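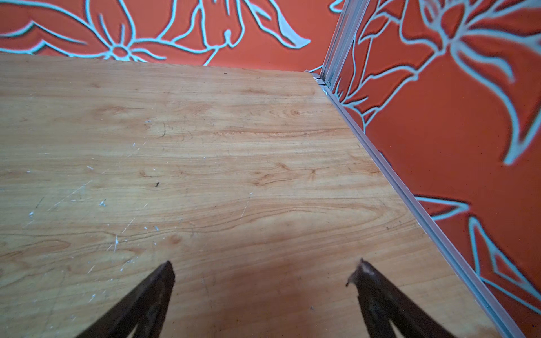
3 min read

Speaker notes: the fingertip fault on the Didar cell
Nov 7, 2023
Slot is 30 minutes including questions. Keep the intro short.

Opening

Say who I am and that Mio Tamura did most of the log work. Yasuo Yokoyama is in the room and can take the questions on the motor side.

The view on screen is from the wrist camera. Leave it up while people sit down. Point to the right finger – the tip looks chipped, with a pale rough patch at the very end. Left one comes to a clean point. Ask the room who would have stopped the arm for that. Wait for hands.

What happened

Didar is our table-top cell for picking up small parts. In June it started dropping them. The grip check passed each time, because it only looked at how far the fingers had closed and how much current the motor drew. Both numbers were within limits. The part was held by one good tip and one bad one, and it turned as soon as the arm lifted.

We ran 1,399 picks in the period we looked at. 89 were drops. The software put all 89 down as "object lost in transit" and carried on with the next pick.

Pause here. Carrying on is the fault I want to talk about. The tip is a cheap part.

What we got wrong first

We blamed the camera calibration and did it again, four times. Drops went down a little after the second one and we took that as proof. Mio later showed that the parts used that day were wider, so they were easier to hold.

Then we blamed the table. Show the left half, the white specks and fine scratches. We had a theory that the vision software was picking up marks as edges and putting the grasp point off to one side. Yasuo tested it by covering the surface with plain card. Same drop rate. (If someone asks about the flowered walls, he covered those as well. No change.)

How it was found

Mio sorted the drops by which way the part turned. Nearly all went to the same side. After that it took a minute with a torch.

Safety

Go slowly on this part. A dropped part lands on the table and does no harm. In the Yagi cell next door the same gripper lifts metal blanks at chest height, with a person loading from the front. Same fingers, same grip check. We stopped Yagi the same afternoon and changed both tips before it ran again.

What we changed

Tips are looked at by a person at the start of each shift and signed for. Two drops in a row now stop the arm, and it needs a key to restart. The Bitden logger keeps the wrist view from just before each close, so there is something to look back at.

Still open: we have no automatic check for tip wear. Tisex have offered us a harder tip but we have not tested it on thin parts.

Questions

Likely one: why not fit a force sensor in each finger? Cost, and the cable run. Hand over to Yasuo.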